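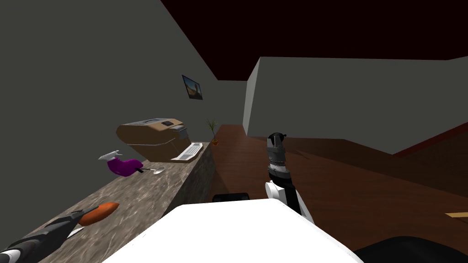
Simulated kitchen, left gripper at the orange vegetable.

Altodow Robotics Club, minutes, February
Chair: Ataberk Toprak. 13 members present.

1. Kitchen task
Great progress! The Kaltora team showed the counter run on the big screen and everyone wanted a go. The spray bottle and spoon stay on the counter for now, as the group likes having some clutter to steer round. Ataberk asked for 30 practice runs per pair before the Deldale round. Agreed.

2. Right arm
Fahmy team would love to bring it into play too (handing things across, maybe even using the spoon). Lots of ideas, all on the wiki. To be tried once the left arm scores 16 clean pick-ups in a row.

3. Money
Entry fee for Deldale is £200. Cake sale agreed, flapjacks very welcome.

4. AOB
Please save your runs under your own team name. New joiners still welcome, no coding needed!

Meeting closed 5.30 pm.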